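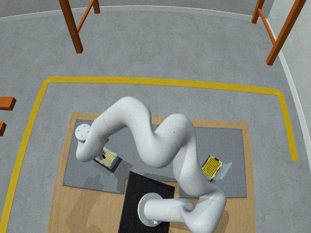
Grindent Automation Group

Call for participants: gripper comparison, Dreltdale site

We are looking for people to help us compare grippers on a rack handling task. The work is done in simulation first and then repeated on the bench at our Dreltdale site. You would be driving the arm yourself from a controller, moving items out of one rack and into the other, with a different gripper fitted each time.

The grippers go by their project names, Arroyo and Flunard. Both are run on the same arm with the same camera settings. You will not be told which one you are using until the end of the session.

Who can apply

Anyone 18 or older who can sit at a workstation for a morning. Lab technicians who handle racks and tubes in their regular job are especially welcome. You do not need to have used a robot before – the first part of the session is practice and does not count toward the results. We have room for 40 people.

What a session looks like

Sessions start at 9 a.m. and finish before lunch. You will do practice moves, then a set of timed moves with each gripper, then a short written form on how each one felt to control. There is a break between grippers. We log arm position, gripper force and controller input. We do not record your face or voice.

Pay

$85 per session, paid by check or bank transfer. Parking is free in the lot behind the building. We cannot cover hotel or airfare.

How to apply

Use the application form on the Grindent jobs page and enter reference 3383. Tell us which hand you write with, whether you wear glasses at a screen, and which mornings you can come in. Bench sessions run in January and are not held on Friday.

Current Grindent employees can take part but must clear it with their supervisor first.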